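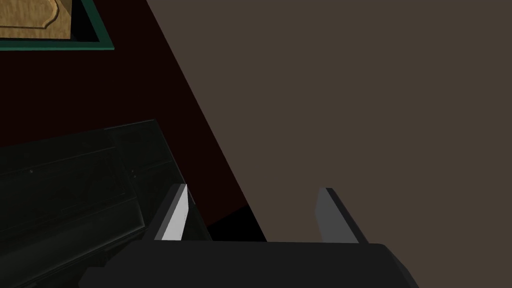
그림 7-1. 시뮬레이터의 손목 카메라 화면. 그리퍼 손가락 두 개가 벌어진 상태

7장. 그리퍼가 물체를 파고들 때 (간섭 오류 잡기)

자, 드디어 제가 제일 많이 헤맸던 부분입니다. Durnar 시뮬레이터를 처음 설치하고 예제까지 잘 돌렸는데, 막상 내 장면을 불러와서 팔을 움직이면 손가락이 물체 속으로 쑥 들어가 버리는 경우가 있어요. 화면은 멀쩡하게 계속 돌아가고 오류 창도 안 뜹니다. 그래서 더 골치가 아파요! 저는 처음에 그래픽 카드 문제인 줄 알고 드라이버만 세 번을 다시 깔았거든요.

이 장은 2022년 7월 15일에 고쳐 썼습니다. 5월에 올린 예전 글을 보고 오신 분은 4번 단계가 바뀌었으니 그 부분만이라도 다시 읽어 주세요.

시작하기 전에

주의: 실제 로봇 팔과 연결된 상태라면 먼저 연결부터 끊으세요. 시뮬레이터 설정을 만지는 동안 명령이 실제 팔로 넘어가면 정말 위험합니다. 상단 메뉴의 '출력 대상'이 '가상 전용'으로 되어 있는지 확인하고, 실제 팔 쪽 비상정지 버튼도 눌러 두세요. 둘 다 하셔야 합니다. 저는 메뉴만 바꿔 놓고 안심했다가 옆자리에서 팔이 움찔하는 걸 보고 커피를 쏟은 적이 있어요.

준비물은 별것 없습니다. 문제가 생긴 장면 파일, 그 장면의 기록 파일, 그리고 복사본을 저장할 폴더 하나면 됩니다. 원본은 절대 건드리지 마세요.

간섭이 났는지 확인하기

1. 장면 복사본을 열고 재생을 멈춘 상태에서 '손목 카메라'를 고릅니다. 전체 화면으로 보면 멀쩡해 보여도 손목에서 보면 티가 나는 경우가 많아요.

2. 그리퍼를 끝까지 벌리고 대기 자세로 보냅니다. 손가락 사이에 아무것도 없는 상태가 기준 화면이에요. 한 장 저장해 두면 나중에 비교하기 편합니다.

3. 문제가 의심되는 시점으로 기록을 옮기고, 한 스텝씩 앞뒤로 넘겨 봅니다. 손가락이나 몸체 가까이에서 면이 톱니처럼 깨져 보이면 간섭을 의심하세요. 아래 화면에서는 밝은 회색 원통의 아래쪽, 그리퍼 몸체 바로 위에 들쭉날쭉한 짙은 얼룩이 있죠. 저는 이런 모양이 보이면 일단 재생을 멈추고 접촉 기록부터 엽니다.
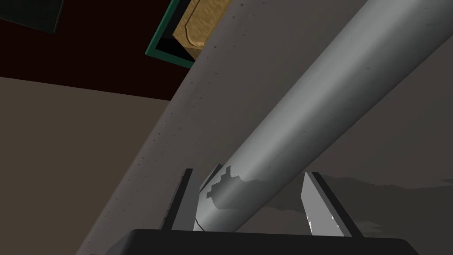

Chepkoech Mbwambo: 저도 비슷하게 깨지는 걸 봤는데, 제 경우에는 충돌 설정은 멀쩡했고 표시용 메시만 어긋나 있었어요. 얼룩만 보고 충돌 값부터 바꾸면 오히려 더 꼬입니다. 접촉 기록에 관통 깊이가 찍히는지 꼭 먼저 보라고 써 주시면 좋겠어요.

맞는 말씀이라 순서를 바꿨습니다. 예전 글에서는 바로 충돌 값을 고치라고 했는데, 지금은 아래처럼 기록을 먼저 봅니다. (감사합니다!)

4. '기록' 창에서 '접촉' 탭을 열고 관통 깊이 항목을 확인합니다. 같은 시점에 값이 찍혀 있으면 진짜 간섭이고, 값이 전혀 없으면 표시 문제이거나 충돌 형상이 아예 꺼져 있는 겁니다. 이 둘은 5번에서 갈립니다.

5. 물체를 선택하고 '충돌 형상 표시'를 켭니다. 초록색 윤곽선이 안 나오면 충돌 형상이 꺼진 거예요. '형상 생성'을 누르고 다시 돌려 보세요. 윤곽선은 나오는데 물체와 어긋나 있으면 '원점 맞추기'를 누릅니다.

참고: 길쭉한 물체는 자동 생성에 맡기면 양 끝이 뭉툭하게 잘리는 일이 잦습니다. 이럴 때는 종류를 '자동'에서 '원기둥'으로 직접 바꾸는 게 훨씬 깔끔해요.

충돌 값 조정하기

6. 진짜 간섭이 맞다면 '물리' 탭에서 초당 계산 횟수를 봅니다. 제 장면은 231로 되어 있었어요. 누가 왜 그런 숫자를 넣었는지는 아직도 모릅니다. 저는 1,000으로 올렸더니 빠르게 다가갈 때 파고드는 증상이 확 줄었습니다. 컴퓨터가 느리면 재생이 좀 버벅거릴 수 있는데 이건 참으셔야 해요.

7. 그리퍼 닫힘 힘을 낮춥니다. 기본값 그대로 두면 얇은 물체를 너무 세게 누르더라고요. 저는 11에서 시작해서 3까지 내렸습니다. 물체가 미끄러지기 시작하면 한 칸씩 다시 올리세요.

주의: 여기서 맞춘 힘 값을 실제 그리퍼에 그대로 옮기지 마세요. 시뮬레이터의 값은 실제 모터의 힘과 단위부터 다릅니다. 실제 장비는 9장의 절차를 따로 밟아야 합니다.

8. 저장하고 시뮬레이터를 완전히 껐다 켭니다. '장면 다시 불러오기'만 누르면 예전 형상이 메모리에 남아 있을 때가 있어요. 이걸 몰라서 저는 반나절을 날렸습니다.

다시 돌려 보기

9. 그리퍼를 벌린 대기 자세로 돌려놓고 손목 카메라를 다시 켭니다. 2번에서 저장해 둔 기준 화면과 나란히 놓고 손가락 각도와 배경을 맞춰 보세요.

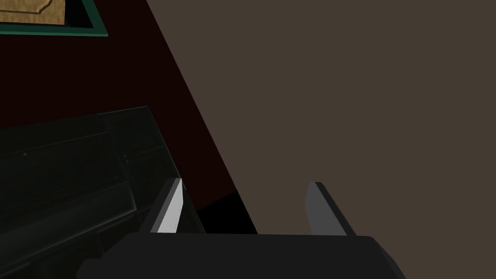

배경이 조금 달라 보이는 정도는 괜찮습니다. 팔이 완전히 똑같은 자리로 돌아오지 않아도 시험에는 지장이 없어요. 하지만 손가락 간격이 눈에 띄게 다르면 관절 초기값이 같이 바뀐 것이니, '초기화 > 관절만'을 누르고 처음부터 다시 합니다.

10. 처음에 문제가 났던 동작을 느린 속도로 한 번, 원래 속도로 한 번 돌립니다. 느릴 때만 괜찮고 원래 속도에서 또 파고들면 6번으로 돌아가세요.

11. 관통 깊이 기록이 비어 있고 화면도 깨끗하면 그때 '출력 대상'을 원래대로 돌려도 됩니다. 비상정지 해제는 맨 마지막입니다. 팔 주변에 사람이 없는지 눈으로 직접 보고 푸세요.

그래도 안 될 때

기록 파일과 장면 파일을 같이 압축해서 Ridstead 사용자 게시판에 올려 주세요. 화면 캡처만 올리시면 저도 원인을 짚기가 어렵습니다. 제목에 시뮬레이터 버전과 그리퍼 이름을 적어 주시면 제가 훨씬 빨리 찾아요. Grelside 계열 그리퍼를 쓰시는 분은 손가락 메시 파일이 따로 있으니 부록의 내려받기 목록부터 확인하시고요.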